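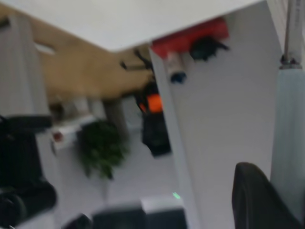 *Page last changed 18 Oct 2018*

# White side panel on desk, can I hang stuff off it or will it sag

**flostden_fan**

Ok so small work room, white top with a tall white panel standing up against it. Desk is the Rerlow one, panel bought seperately. Wood table on the other side, light gray cabinet past that. No wall I can drill, renting.

Right now there's a red thing near the top of the panel and a black lumpy bit next to it, and I want to add more. Headphones, a power strip, maybe a small shelf. Also got a metal pole near the panel with a collar clamp on it, could put the lamp there instead I guess.

What I need to know:

- is it ok to clamp on the top edge or does that crush the board
- screws or sticky strips for the power strip
- does the panel need a brace to the desk top. It's 18 mm, I measured

Need it sorted before December, my sister is moving in and the wood table becomes hers. Thanks

**Bülent Tokgöz**

Had almost the same setup for 3 years, Estura panel on a different desk.

Clamping is fine at 18 mm IF you put something between the jaw and the board. Scrap of cork, old mouse pad, folded cardboard even. Bare metal jaw leaves a dent and then the white skin cracks around it. Snug, then a quarter turn, stop there.

Power strip — screws. Short ones, 12 mm max or you come out the other side (ask me how I know). Drill a pilot hole first. Sticky strips let go in summer, mine dropped the whole strip at night with everything plugged in.

Brace yes. Two metal corner brackets under the top, one near the front, one near the back. Without them the panel leans a little more every month and you dont notice until the corner has a gap. Check with a square before you tighten, then check again after.

Lamp on the pole, definitely. Weight goes down to the floor and not into the panel. Same for anything that swings.

Small shelf I would skip. If you must, keep it low down and paperbacks only.

Edit: forgot headphones, any hook is fine, they weigh nothing.

**gundogdu28**

just use sticky strips, mine are fine. wipe with alcohol first and press hard

**marla_k**

Agree with Bülent on the brackets. One more thing, check what the panel is made of inside. Some of the cheap white ones are hollow with paper honeycomb and screws just spin in there. Knock on it in a few spots. If it sounds like a drum get hollow-core anchors, or bolt right thru with a big washer on the back. Ugly but it holds.

And leave enough slack in the cords if you ever pull the desk out to clean — I ripped a socket off mine that way.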